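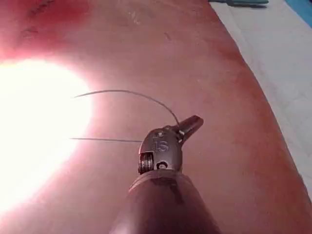 Thread and Practice Pads: News from the Training Room

April 2019, by the training room editor

The suture practice evenings at Emholm will continue after the spring break, and we have made several small changes that I would like to explain.

First, the pads. The new reddish-pink pads from Mokeo are now in the cupboard next to the sink. Many of you asked for a softer surface than the old beige ones, and I think these are closer to what you wanted. Please use both faces of a pad before you take another one. When you finish, write the date on the edge with a marker, so the next group knows how old it is.

Second, the thread. We still use dark thread for all exercises, as it is much easier to follow on a pink surface. It is very fine, and under a strong lamp you can lose the end of it in the glare. If this happens, turn the lamp a little to the side and let your eyes rest for a moment. In December we ordered 3000 meters of thread from Drornix, and it should be enough until autumn if we do not cut the pieces too long. For a simple knot, a short piece is sufficient. With a long tail you will spend most of your time looking for where it went.

Third, the exercises. The Oláh sheet has now five tasks, and the order is changed. We begin with holding the thread close to the jaw and making one loop, without any needle. It looks too easy, but please do not skip it. Several participants told me that their knots became more even after they repeated only this task for one whole evening. The needle comes in the third task.

Some of our printed drawings are from 1995 and the paper is quite tired. If you have a clear copy at home, I would be grateful to borrow it for scanning.

Places are limited to five persons per evening. The list hangs on the door of the training room, and you can also reply to this newsletter to reserve a place.

Last updated: after the spring timetable change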